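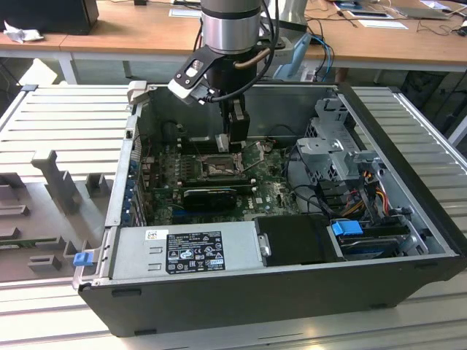 I spent Saturday on the old Dell tower, which has been slow for months. Side panel off first, then a look at what was worth keeping. The blue clips along the back are for the expansion cards, and another one holds the hard drive.

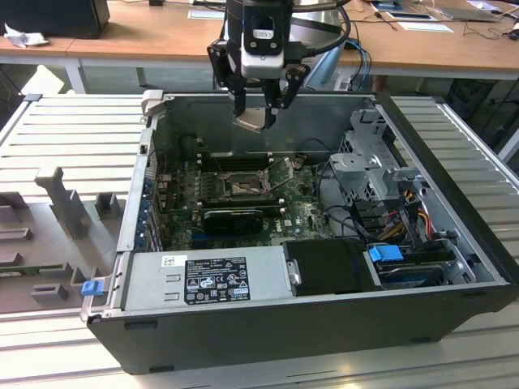
The processor was next. I'd ordered fresh paste from Jidine and it came with 2 wipes, which wasn't enough – I used kitchen roll for the rest.
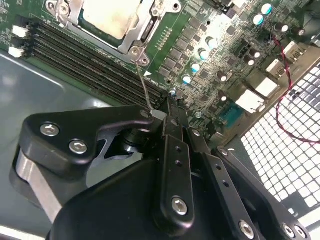 Old paste still on the processor lid.

Memory I left alone. There are four slots and I may fill them later if Dimero has any sticks going cheap.

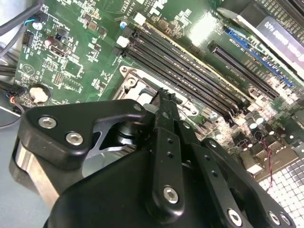 Memory slots, next to the processor socket.

Still to do: dust the fans and find the screws for the side panel.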